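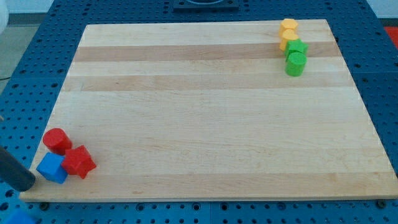
1/ Short thread on the block-pushing work, now that the November runs are in. The question was narrow: if a robot is told in plain words where to push a block, how much does it help to train it on descriptions written after the fact?

2/ The task is tabletop pushing only. No grasping. The arm has one finger, the blocks are light foam-like shapes in a few colours, and the instruction is a sentence such as "move the blue cube to the left of the green star". The policy sees camera frames and that sentence, nothing else.

3/ The usual way to collect data is to write the instruction first and have an operator carry it out. It is slow. Operators wait between episodes, reset the board, and drift into the same few tidy moves.

4/ We let operators push things about freely for long stretches. Afterwards, annotators cut the recordings into short clips and wrote the instruction each clip would have satisfied. Hindsight labelling is an old idea. We wanted to know what it costs in accuracy.

5/ Numbers. We held out 280 instructions that neither set had seen, in wording or in start layout. Both policies had the same network, the same training steps and the same hours of operator time. Only the labelling differed.

6/ The instruction-first set came to 778 labelled clips. The hindsight set, from the same operator hours, came to 943 after we threw out clips where two annotators disagreed on what had been done.

7/ The hindsight policy completed 83% of the held-out instructions. The instruction-first policy was lower on every category except "push to corner", where they were level. Vasilică Sandu scored both sets without knowing which policy had run.

8/ Where it fails: clusters. When two blocks are touching and the sentence names one of them, the finger tends to take the neighbour along. Same-colour pairs are worst. "Separate the red star from the red cylinder" is still poor under either method.

9/ Lucian Bălan's guess is that annotators seldom describe separations, as they notice where a block ends up more readily than what it left. We went back through the labels and "away from" and "apart" are indeed rare. It fits, but we have not tested it.

10/ Second weak point: edges. Near the rim of the board the policy sometimes stops short and hovers until the time limit. Operators avoided the rim too, so I read this as a gap in the data. More training steps made no difference.

11/ One caution. All of this is one arm, one board and one group of operators. Block positions varied a lot, lighting hardly at all. I would not carry the percentage over to another bench.

12/ Next is a mixed set: free play for the bulk, plus a small batch of instructed separations and rim pushes. Bevora, our labelling tool, needs a fix first for clips that overlap. Label guidelines and the held-out list will go up with the write-up.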